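How to Measure Laundry Detergent (and Fix a Machine That Has Had Too Much)

By Oliwia Tomaszewski
Updated 4th October
Filed under: Laundry, Home basics

Most people pour in more detergent than the load needs. The usual signs are stiff towels, a sour smell that comes back as soon as a shirt gets warm, and a gray film inside the door. This page covers how to work out the right amount for your machine and your water, and how to wash the extra out of clothes that already have it.

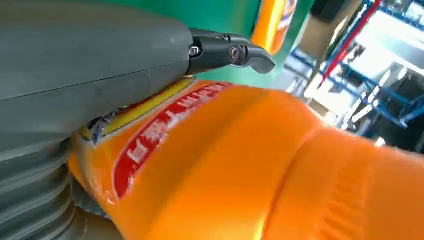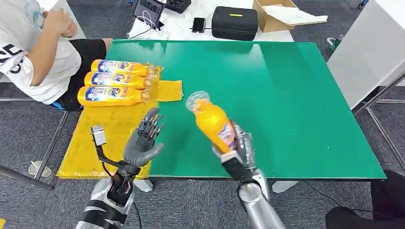
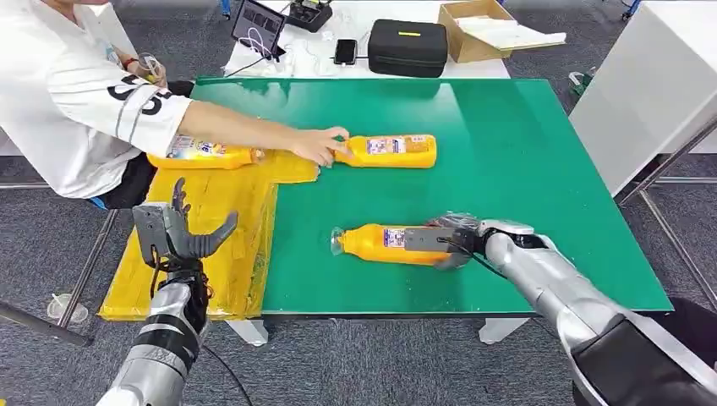
Second and third pictures: yellow bottles on their sides at the green table.

What you need

A kitchen scale or a luggage scale
A small measuring cup marked in milliliters
A water hardness test strip
A permanent marker
An old white towel

The measuring cup should be one you don't cook with. Mine came from a pharmacy.

Step 1. Find out how hard your water is

Hard water needs more detergent and soft water needs less. Run the cold tap for a minute, fill a clean glass, dip the strip and compare it with the chart on the packet. Test strips are sold with aquarium supplies and in most hardware stores. Your water company may also publish a number for your area.

At my house the strip reads 195 parts per million, which the chart calls very hard. My sister lives in the next town and gets 50. We were using the same amount of the same detergent for years, and her towels were like cardboard.

If you have a water softener, test the water after the softener. Check that the washing machine is really on the softened line too. In some older houses it isn't.

Step 2. Weigh a normal load

You only have to do this once. Put your usual load in a bag, weigh it dry, and write the number down. Mine is six pounds, in a machine that is meant to take more than twice that. The dose on a detergent label is normally for a full load of a stated size, so look for the small print that says what size they mean.

If you don't have a scale, go by the drum. For everyday cottons in a front loader you should be able to lay your hand flat on top of the clothes with some space left over it. Delicates and anything with a synthetic filling need more room than that.

Step 3. Work out your dose

Start with the label dose for your load size and your water. If your load is half the size on the label, start with half the dose and go up or down from there.

Very dirty work clothes: go up by a quarter.
Clothes worn once to an office: go down by a quarter.
Soft water: use the lowest line on the label.
Concentrated detergent: read the label again from the start. The lines will not match your old bottle.

Don't judge by the cap. The lines inside are hard to see, they are different on every brand, and the top line is nearly always for the biggest load. Pour into the measuring cup first, then pour that into the cap and draw your own line on the outside with the marker. After that you can put the cup away.

For powder, do the same thing with the scoop.

Step 4. Put it in the right place

Liquid goes in the main wash compartment, usually marked with a II or a 2. If your machine has a small flap or insert for liquid, it has to be down. Otherwise the liquid runs straight through before the wash starts. On my old Platero the flap was in the bag with the manual and I didn't find it until we moved.

Powder goes in the same compartment with the flap up or taken out. Packs go in the drum, at the back, before the clothes.

Leave the softener compartment empty for the first few weeks. Softener leaves a coating of its own and makes it hard to tell whether the new dose is working.

Step 5. Check for leftover detergent

Take the old white towel, already washed and dried, and put it in the machine alone with no detergent. Run a warm cycle. A few minutes in, look through the door, or lift the lid if your machine lets you. A lot of foam means the towel was holding detergent from earlier washes.

A few bubbles at the edges are fine.

Step 6. Strip out the buildup

For clothes:

1. Wash one load at the warmest temperature on the care labels, with no detergent.
2. Repeat until the foam is gone. Towels can take three or four rounds. T-shirts are usually done after one.
3. Spin at a speed the fabric can take. I use 600 for anything knitted.
4. Dry outside if you can.

For the machine:

1. Pull the drawer all the way out and soak it in hot water. Scrub the corners with an old toothbrush.
2. Wipe the ceiling of the space where the drawer goes. Most of the black stuff is up there.
3. Fold back the door seal and wipe inside it.
4. Clean the filter. Put a shallow tray and a towel under it first.
5. Run the hottest cycle with the drum empty.

Do not mix cleaning products in the drawer or the drum, and never put bleach in with vinegar.

Common questions

My clothes don't smell of anything now. Are they clean?
Clean clothes have very little smell. The scent is added, and it takes some getting used to when it's gone.

Can I use dish soap if I run out?
No. It foams far too much, and it can come out through the drawer.

Should I buy the big bottle?
If you have somewhere to keep it where it won't freeze, yes. Work out the price per load at your own dose, not at the number of loads on the front. Keep the cap tight and store it out of reach of children and pets.

Cyprian Lis wrote in to ask about cold washing. Liquid dissolves better than powder in cold water. If you prefer powder, stir it into a cup of warm water first and let it cool a little before it goes in.

Danuta Baran asks if the dose changes with the season. Mine does in April, when the gardening clothes come out, and I go up by a quarter for those loads only.

Next in this section: Drying sweaters flat without a rack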